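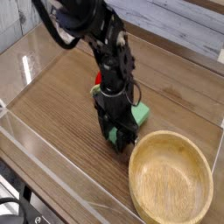 先月からずっと迷っていた腕時計、Solldaleの「フィールド40」をとうとう買いました！型番のとおりケース径は40mm。手巻き、黒文字盤、ドーム風防という、わたしの好きなものを全部のせたような一本です。これまで37mmや38mmばかり着けてきたので、正直サイズだけが心配だったんですよね。届いた箱を開けて最初に思ったのは「黒い!」でした。ケースもバックルも黒で、黒いプレートのあいだからネジがちらちら見える感じの黒さが昔から大好物なんです。フィールド40もラグの横にネジが見えていて、そこだけ光を拾ってくれるのがたまりません。

ホーム　新着記事　腕時計レビュー　ストラップ　お手入れ　リンク

さて、中身の話。ムーブメントはVlčekの手巻きです。読み方はたぶん「ヴルチェク」でいいと思うのですが、お店の人も自信なさそうでした。リューズを巻くとチチチチ…と軽い音がして、途中からだんだん重くなっていき、最後にきゅっと止まります。この止まる感触がはっきりしているので、巻きすぎがこわい人でも大丈夫そう。わたしは毎朝コーヒーのお湯が沸くまでに巻いています。巻き忘れて夕方に止まっていたことが二回ありますが、それは時計のせいじゃないですね。

精度は、平置きで日差プラス六秒くらい。着けっぱなしだともう少し進みます。手巻きでこれなら文句なしです。前に使っていたRusiaの自動巻きは夏場に一日二十秒も進んで、週の終わりにはバスの時間が怪しくなっていたので（乗り遅れはしないけど、停留所でずっと待つはめになる）、それに比べたら天国です。

文字盤はマットな黒で、近くで見ると細かいザラつきがあります。インデックスは植字じゃなくてプリント。ここは好みが分かれるところで、高級感を求める人にはちょっとそっけないかも。わたしはこのそっけなさが気に入っています。針は太めのペンシル型で、秒針の先だけがオレンジ。夜光は…うーん、弱いです。寝る前に電気を消してすぐならよく見えるのに、夜中に目が覚めたときにはもうぼんやりで、針がどっちを向いているのかわかりません。五段階でつけるなら二。ここは次のモデルでぜひ直してほしい！

心配していたサイズですが、着けてみたら意外とおさまりがよかったです。ラグが短くて下にぐっと曲がっているので、わたしの細めの手首（16cmちょっと）でも浮きません。ただ、風防がドーム型で高さがあるため、シャツの袖口にはまず引っかかります。冬にニットとコートを重ねると、時間を見るたびに袖をごそごそ。ここはあきらめて、袖の外に出して着けています。

付属の革ベルトはかたいです。二週間たってもまだかたい。穴の間隔も広めで、ひとつ詰めるときつい、ゆるめると回る、という困った状態になりました。それで前から気になっていたBrotbridgeの黒いナイロンストラップを買ってみたら、これが大当たり！薄くてやわらかくて、バックルの位置を細かく動かせます。お値段は3,314円。革ベルトは引き出しにしまいました。たぶんもう出番はないです。ちなみにラグ幅は20mmなので、手持ちのベルトを使い回せる人も多いと思います。

検索　キーワードを入力　検索

ケースの黒いコーティングについても少し。見た目はほんとうにいいのですが、机にぶつけたらあっさり跡がつきました。バックルの内側、ノートパソコンに当たるところにも、地の銀色がうっすら出てきています。一か月足らずでこれなので、きれいなまま使いたい人はステンレスそのままの色を選んだほうが気楽かもしれません。わたしは使い込んだ黒も味だと思うほうなので、まあいいかなと。いや、最初の一本目の傷はさすがにへこみましたけど。

防水は日常生活レベルです。手を洗うときに水がはねるくらいは気にしていませんが、お皿を洗うときは外しています。リューズはねじ込み式ではないので、そこは過信しないほうがいいと思います。

ちょっと細かい話をすると、わたしのは裏ぶたに3,611番の刻印が入っています。シリアル入りというだけでうれしくなってしまうのは、時計好きの悲しいところ。裏ぶたはシースルーではないので、ムーブメントは眺められません。仕上げのきれいな機械を見て楽しみたい人には物足りないかな。そのかわり裏側が平らで、肌に当たる感じはとてもいいです。汗をかいてもべたっと張りつきません。

箱はボール紙の筒で、説明書は紙一枚。保証書のほかに、次の買い物で使える2,000円ぶんのクーポンが入っていました。期限が5月までなので、それまでに替えのストラップをもう一本買うつもりです。オリーブか、グレーか。茶色の革は、この時計にはちょっと違う気がしています。

悪いところもいろいろ書きましたが、毎朝手が伸びるのはこればかりです。夜光と袖口の問題が気にならなくて、毎日巻くのが苦にならない人なら、かなり楽しめると思います。逆に、放っておいても動いていてほしい人は自動巻きかクオーツのほうがいいです。ストラップをグレーに替えたら、また着け心地を書きますね！

2022-11-07

この記事を印刷する　メールで送る

前の記事　次の記事　ページの先頭へ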